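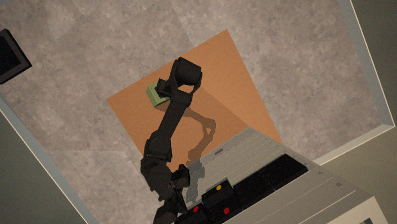
Speaker notes: Preserving at Home, Session 2
Pickling and fermenting vegetables without animal products
Hadum Food Education Service, June 2019
Speaker: Esperanza Casado

Opening

Good evening, and welcome on behalf of the Hadum Food Education Service. The first session dealt with drying and freezing. The present session is concerned with vegetables kept in vinegar and vegetables kept in salt, and with the difference between the two. Those who missed the first session will be able to follow without difficulty.

(Confirm that everyone has the printed recipe sheet. Spare sheets are on the table by the door.)

All the recipes given tonight are vegan. Most pickles are in any case, but several traditional ferments are made with fish sauce or dried shrimp, and shop versions should be checked on the label. We shall come to suitable replacements in the third part.

Part one: two methods, often confused

A pickle in the everyday British sense is a vegetable preserved in vinegar. The acid is added by the cook. A fermented vegetable makes its own acid over a period of days or weeks, when bacteria already present on the leaf or root feed on its sugars. Salt holds back the organisms we do not want while those bacteria become established.

Many recipe books use the word pickle for both. Members of the audience are advised to look at the list of ingredients before anything else. If there is a good quantity of vinegar and little waiting, the recipe is for a vinegar pickle. If there is only salt and water, or salt alone, it is a ferment, and the instructions on time and temperature matter a great deal more.

(Pause for questions. The question of vinegar strength usually comes up here. Answer: five per cent acidity or above, stated on the bottle. Home-made vinegar should be kept for dressings, as its strength is not known.)

Part two: vinegar pickles

The demonstration recipe is the Caruso pickle, named after the allotment site where the Service held its earliest classes. It consists of cauliflower, carrot, celery and small onions in white wine vinegar with bay, mustard seed and a little sugar.

Points to make during the demonstration:

Cut the cauliflower into pieces of even size. Large pieces remain raw in the middle and float.

Salt the vegetables overnight, then rinse and dry them thoroughly. Water left on the vegetables weakens the vinegar.

Heat the jars in the oven and fill them while still hot. Lids should have a plastic-coated lining, as bare metal corrodes.

Cover the vegetables completely. Tap the jar on a folded cloth to release trapped air, and top up as necessary.

Leave for 4 weeks before opening. The flavour before then is harsh, and a number of people have given up on a perfectly sound batch by tasting it too early.

(Pass round the sample jars. Ask that they be returned to the front unopened. The tasting dishes will be brought out at the interval.)

Once opened, the jar is to be kept in the refrigerator and a clean fork used each time.

Part three: salt ferments

Begin with white cabbage. It is cheap, it gives up its liquid readily, and it is forgiving of a beginner. Weigh the cabbage after trimming, and weigh the salt also. The working figure is 2 per cent of the weight of the vegetable. A trimmed cabbage of 653 grams, such as the one prepared for this evening, therefore requires 13 grams of salt. A spoon is not a reliable measure, since fine and coarse salts fill it differently.

(Write the sum on the board. Leave it up until the end.)

Rub the salt in by hand until the cabbage is limp and standing in its own liquid. Pack it firmly into the jar and weigh it down so that nothing is exposed to the air. Leave a gap beneath the lid. Gas is given off in the first days and must be allowed to escape, either through an airlock or by loosening the lid briefly each morning.

A room at roughly 19 degrees is suitable. A warmer room gives a faster ferment and a softer texture. In a cold larder the process may take twice as long, and the result is often the better for it.

For those who wish to make a spiced ferment in the Korean manner, the fish sauce may be replaced by a light soy sauce in which a piece of dried kelp has been soaked. White miso may also be used, stirred into the chilli paste. Both contain salt, and the salt rubbed into the vegetable should not be cut back on that account.

On spoilage: a cloudy liquid is normal. A flat white film on the surface is usually yeast, and may be lifted off. Any growth that is furry, pink or black means that the whole jar is to be thrown away. Scraping off the top is not sufficient. The Service's advice on this point has not changed.

(If asked about garlic turning blue: it is a harmless reaction with the acid.)

Interval

Fifteen minutes. Tasting dishes are labelled for mustard, celery and soya. Please draw attention to the labels before anyone is served.

After the interval

Participants work in pairs at the benches, each preparing one jar of cabbage to take home. Knives are to be collected from the front and returned there. Jars should be labelled with the contents, the weight of salt and the starting date.

Closing notices

The next session, on chutneys and fruit cheeses, will be held in the Drendine Room, as the teaching kitchen is needed for an examination. Entry is from the Trimine Road side of the building. Booking is by the usual form, and aprons should be brought from home.

(Collect the feedback sheets. Switch off the extractor at the wall.)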